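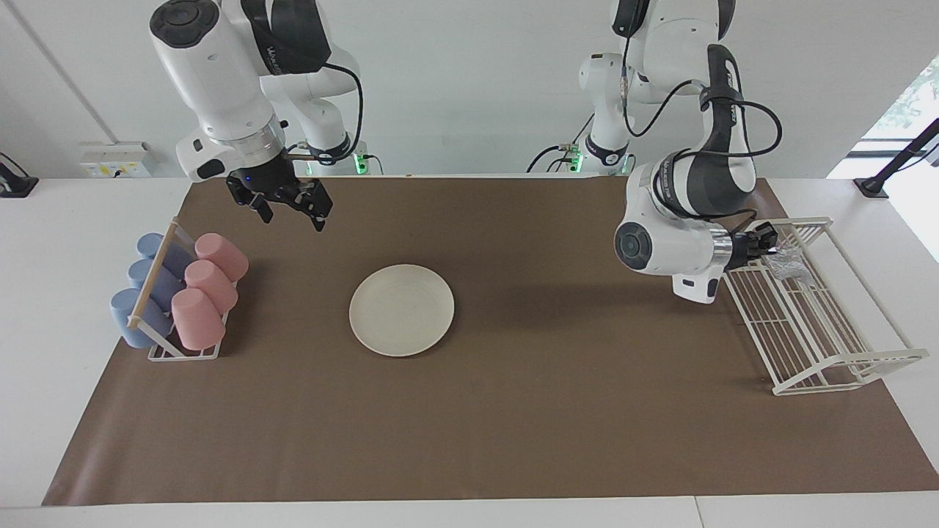 A brown mat on a white tabletop

340 shares | 30 comments

Household Tips for Residents of Ceasefire Areas

The Comus Relief Office issues the following guidance to households in Flarnham and Grekska for the period in which the ceasefire remains under observation. Water and power may be interrupted without notice while repair crews cross between districts.

Fill clean, lidded containers whenever the supply is running. Mark each container with the date and use the oldest first. Water that has stood uncovered should be kept for washing floors and flushing.

Keep the refrigerator closed during a power cut. Eat cooked meat and dairy foods before opening cans. Flour and rice should be stored off the floor in sealed jars.

Tape cracked window glass on the inside and move beds to an interior wall. Do not sweep up metal fragments in yards or stairwells. Leave them in place, keep children away and report them to the monitoring post on the Mösli road.

Store identity papers, ration cards and medical records together in one waterproof bag near the door.

Printed copies are available at all district offices. Questions may be addressed to Janaína Mendonça, Household Services.

© Comus Relief Office | Contact us | Back to top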